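**Oiled table or varnished table for a room that gets used all day?**

Posted by Rodrigo Mota, Thu 15 August

We are replacing the table in our kitchen and I have gone back and forth on the finish for weeks. The table gets used for meals, homework, bill paying and my wife's sewing. It stands next to a south window with no shade on it, and I don't plan to add one.

The old table was varnished pine. It lasted well for a long time and then the varnish started to peel near the end where the kids sit. I sanded one corner by hand to see what it would take to fix it and gave up. The new one is pale and comes bare, and the seller will finish it either way for the same money. I have to tell them by the first week of September.

What I want to know:

- How often does an oiled top really need to be done again? The seller says once a year. My brother-in-law says every few months.
- Does oil turn pale wood yellow? I picked this one for the color.
- Can I spot-fix a water ring on oil without doing the whole top?
- Is there any reason to pick wax alone?

I have looked at Livex hard oil and at a water-based varnish from Brasness. I have used neither. Budget is not the main problem. Time is. I can give it one weekend a year and that's it.

---

**Duarte Magalhães**

I have finished tables for other people on and off for a long time, mostly kitchen and dining tables, and I have lived with both kinds at home. My answer for your case is a hardening oil, but read the part about color first.

How often. Your seller and your brother-in-law are both right about different tops. A new oiled top is thirsty. Expect to give it a thin extra coat after the first couple of months, another at six months or so, and after that once a year is fair for most of the surface. The places where people put their forearms and plates will look dull sooner. You can do just those. Wipe with a damp cloth, let it dry overnight, rub in a small amount, wait the time on the can, and wipe off everything that hasn't soaked in. People get sticky tables when they leave the extra on.

Color. Any clear oil with linseed in it will warm up a pale wood and keep warming it as the years go by. With a south window it will be faster. If you want to keep the color you paid for, ask for an oil with a small amount of white pigment in it, often sold as "natural" or "raw" by the maker. It looks odd in the can and dries close to bare wood. The water-based varnish will hold the color better than plain oil, I'll give it that. The wood itself will still change some under either one. Move the fruit bowl and the place mats around for the first summer or you will have their outlines.

It also helps to look at the grain before you decide. A top with straight, even grain looks much the same with any finish. One with a swell or a wave in it changes more, and oil will usually bring that out. Some people love it and some people find it busy across a whole table. 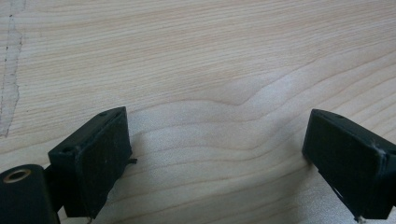 Zurkatero Home & Bench, vol. 8, p. 30

The back issues of that one are worth finding if your library has them. They are old and the product names are mostly gone, but the method for oiling has not changed much.

Water rings. On oil you can nearly always fix these by themselves. Let it dry for a day, rub with a fine pad along the grain, put on a little oil, wipe off. Blend out a hand's width past the mark - don't stop right at the edge of it. A black ring is a different thing. Black usually means iron and water, from a can or a pan left standing, and it goes deeper. You'd need oxalic acid for that, with gloves and eye protection, and a good rinse after.

On varnish, a white ring in the film sometimes goes away with gentle heat and sometimes does not. Once the film is broken and water is under it, you are where you were with the old table. You can't patch it so it doesn't show, at least I can't.

Wax alone I would not put on a table where people eat. It is fine on a hall table. Hot mugs mark it and it has to be stripped before you can use much else.

One safety note. Rags with linseed oil on them can heat up and catch fire if you ball them up and throw them in the trash. Lay them flat outside in a single layer until they are stiff, or put them in a metal can full of water with a lid.

---

**SwatiFinishes**

varnish. We have it on ours and never think about it. I use Swati satin, three coats, sand lightly between. Four kids. Oil is for people who like oiling things

---

**Rodrigo Mota**

Thanks, both. Duarte, two follow-ups. Would you do the underside too? And the seller offers to sand to a finer grit for extra. Worth it?

The new top does have some wave in the grain in the middle boards, so I'll ask them to oil an offcut before I say yes.

---

**Duarte Magalhães**

Underside, yes, one coat at least. If only the top is sealed, the two faces take up moisture at different speeds and a wide top can cup. It doesn't need to be pretty under there.

Finer grit, no. For oil I stop at 150 or 180. If you polish the surface too smooth it takes less oil and wears sooner. Spend the money on a second can so you have the same batch for repairs.

For the offcut, ask for one with end grain on it as well. End grain drinks a lot and goes darker, and it's better to see that now than on the edge of your table. Put half of it in your window with a piece of cardboard taped over part of it and leave it there until you have to decide. Two weeks won't show you everything but you will see which way it is going.

---

*3,003 views. This thread is open to new replies. Related: "Getting candle wax out of an oiled top" (2,161 views), "Can I put oil over old varnish?"*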